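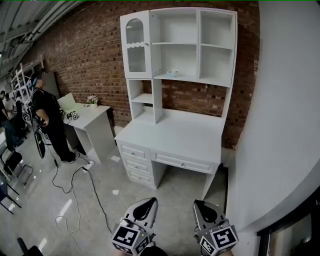
The tracking bug from my last post is fixed, so this one covers the fix, the drawer task, and what is left before the project report is due in August.

For anyone who skipped the earlier posts: our group in the manipulation class is collecting demonstrations with hand-held grippers and training a policy on them. The collection software is called Cara. The training side is Varela. The names were assigned by whoever made the repository first, and they don't stand for anything. Zellow was the first version of Cara and should not be used. If you cloned it from the old link, delete it.

The bug. Jaw opening is measured from the fiducial markers, and the opening width goes into the log next to the tool pose. In the old data the width would jump at random, sometimes by more than the jaws can travel between two frames. We blamed glare for two weeks. We turned lights off, moved the work to another time of day, and reprinted a set of tags on matte paper. The matte tags did help a little, which cost us another few days because it looked like progress.

The cause was timestamps. Cara stamped each image when it was written to disk and each pose when it was computed. Under load the disk queue backed up and the two drifted apart. A width from one moment was being paired with a pose from another, and the smoothing filter then turned the mismatch into jumps. Images are now stamped on arrival, and pairs that are too far apart are dropped at load time. The filter is gone.

I reran the checker on everything collected so far. Out of 3339 episodes, 843 failed. Most of the failures are from before the fix and can't be repaired, because the arrival times were never saved. The others are ordinary: a marker covered by a sleeve, a recording stopped too early, or an operator who forgot to close the jaws at the start. Closing the jaws is how Cara finds the zero, so an episode without it has no usable width.

The drawer task is next. The target is the stack of three drawers on the left side of the big study desk. Each episode starts with all drawers shut. The operator takes the knob, pulls to the stop, waits, pushes it closed and backs away. Small round knobs are harder than bar handles. The jaws want to slide off as the pull direction changes, and if the approach is too high the tips touch the drawer front before they close on anything. The best results so far come from approaching level with the knob and squeezing before any pull is applied.

The bottom drawer is the slow one. The operator has to bend or kneel, the wrist angle gets awkward, and the tags turn away from the camera at the worst moment. I would have started with the top drawer only. Jirayu Chuensuk argued for all three from day one so that the policy would see different heights, and I agree with that now, having trained on the top drawer alone and watched the result reach for the same height every time.

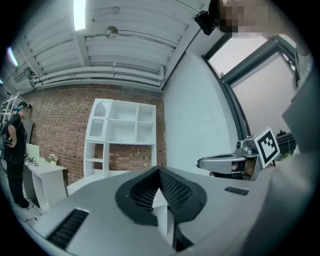

Gripper body close up, with the tag on a second gripper at right.

Settings, for those who asked. Cameras run at 60 frames per second and the training set is thinned afterward. Exposure is fixed. Automatic exposure was fine until someone walked past the window side, and then a whole stretch of frames would go pale. Tag size is set per gripper in the config file, and it has to be the measured size of the printed black square. Our printer shrinks the page slightly unless scaling is turned off.

Calibration is repeated whenever a gripper has been dropped. We keep a log for that. It is longer than I would like.

Brirnine is the evaluation script. It replays a held-out episode, compares the predicted tool path to the recorded one and writes out a plot per drawer. It says very little about whether the real arm will open anything. I use it to catch broken training runs before we book arm time, and for that it works.

Remaining work, in the order I plan to do it:

- collect roughly 100 more episodes on the bottom drawer
- retrain with the failed episodes removed
- try the wide center drawer as an unseen case
- write the section on timing, including the two weeks lost to glare

I expect the center drawer to go badly. It has one knob on a wide front, and a pull even slightly off to one side may bind it. We have no data that shows recovery from a stuck drawer. I will post the plots either way.

Comments (4)

tmk_bench says:
We had the same drift between images and poses last year. Did you check whether the two grippers agree with each other, or only image against pose within one gripper?

Author says:
Only within one. Both log to the same machine so the clock is shared, but I haven't compared them directly. Adding it to the checker.

Odalys says:
Is the list of failed episodes going in the repository? I have models trained on the old set and would like to know how much of it was bad.

Author says:
Yes, it's in the Varela folder as a text file, one episode per line with the reason for the failure. Anything marked "time" is from before the fix.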